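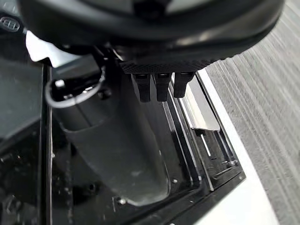 *Gripper above the black tray.*

**Notice of Decision**

The Gullwood Screen Fund has considered the application of Raili Huttunen, director of photography, in the matter of a motion-controlled crane for the feature *Valine*. The application ran to 27 pages. The assessors read all of them, and the appendix twice.

Ms Huttunen requested $3,952 to complete the crane's remote head. She stated that the opening shot would travel 800 metres along the Garcia breakwater at dawn without a cut, and that her late partner, Guler, had drawn the move in pencil before there was any machine to perform it. The drawing was enclosed. It has been returned by registered mail.

The Fund does not ordinarily support equipment. An exception was proposed at 3 in the afternoon and carried before the tea arrived.

The grant is awarded in full. The applicant is reminded that an acquittal report is due in February, together with receipts and one copy of the footage in colour.

In the section headed Other Comments, Ms Huttunen asked whether the shot might be credited to two people. The guidelines are silent on this point. The Fund has no objection.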